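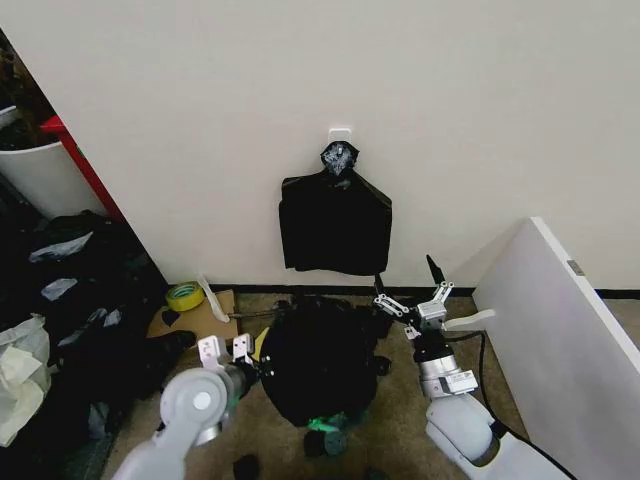 ロボットが途中で手を止めたとき、最初に何を見ればいい?
まずエラー番号。それから、指が何をつかんだままなのか。

って、研修の最初の日に教わったんだよね。教わったんだけど、いざ本番で止まられると頭が真っ白になる。その夜のわたしがまさにそうだった。

わたしの勤め先はトゥルーラムっていう清掃会社で、夜勤の遠隔見守り係をやってる。机の前に座って、カリーロビルで働くデュコラの目を借りて、変なことが起きたら口を出す仕事。デュコラは二本腕で、ゴミ袋の交換が担当。地味でしょ。でもこれが難しいのよ、袋ってやつは。くにゃくにゃで、黒くて、光って、どこが口なのか人間でもわからないときがあるんだから。

で、ピーッと鳴って、画面に出たのが「109」。

109なんて見たことなかった。慌てて手引きをめくったら「把持力の不一致」とだけ書いてある。不一致って何と何が? 次のページには「クセオ社にお問い合わせください」。夜中の2時に電話がつながる会社なら苦労しないって!

仕方ないから記録を巻き戻して、ゆっくり再生してみた。

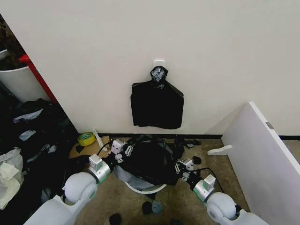
両手で黒い袋を扱うデュコラ。下に丸いゴミ箱の縁。

このあたりまでは別におかしくない。というか、わりと上手。見とれてたくらい。問題はその先で、左の指は「離した」と報告してるのに、力の数字がぜんぜん落ちてないのだ。右は右で、左がもう離したと信じて引っ張りはじめる。自分で自分と綱引きしてるわけ。そりゃ止まるよ。止まってくれてよかったよ。あのまま引いてたら袋が裂けるか、指の付け根がいかれるか、どっちかだったと思う。

再開ボタンは画面の右下にあって、緑色で、すごく押したくなる色をしてる。押せばたぶん動く。朝までに終わらせたい部屋はまだ6つ残ってたし、止めたままだと日報に理由を書かなきゃいけない。3月に入ってから、わたしの日報はもう言い訳だらけだったし。

指がマウスの上で、しばらく迷ってた。

「左、離してる?」とマイクに向かって聞いてみた。話しかけても返事をする機械じゃないんだけど、状態を読み上げる機能だけはついてる。

「左、開放済みです」

「力は?」

「左、10ニュートンです」

開放済みで10ニュートン。ほら、矛盾してるじゃない。なのに声はすごく落ち着いてて、なんだか嘘をついてる自覚のない子どもみたいで、わたしはちょっと笑ってしまった。それから再開じゃなくて、電源遮断のほうを押した。

上着をひっかけて、自転車でカリーロビルまで行った。ほんとは朝の点検係を待つ決まりなんだけど、家が近いんだもの。現場に着いて、元の電源が落ちてるのを二回確かめて、札をかけて、手回しで左の指をそうっと開いた。

指の隙間に、ビニールの切れ端が薄く巻きついていた。爪の先でやっとつまめるくらいの、ぺらぺらのやつ。これが開き具合を測るところに食いこんで、デュコラにずっと「開いてるよ」と言いつづけてたらしい。

切れ端は小袋に入れて、「109の原因と思われる」と書いて引き出しにしまった。日報の欄は小さすぎて、裏まで使った。

帰りぎわ、なんとなく「おやすみ」と言ってみたけど、電源を切ってあるんだから返事があるはずもない。自転車のサドルがすっかり冷えていて、座った瞬間、へんな声が出た。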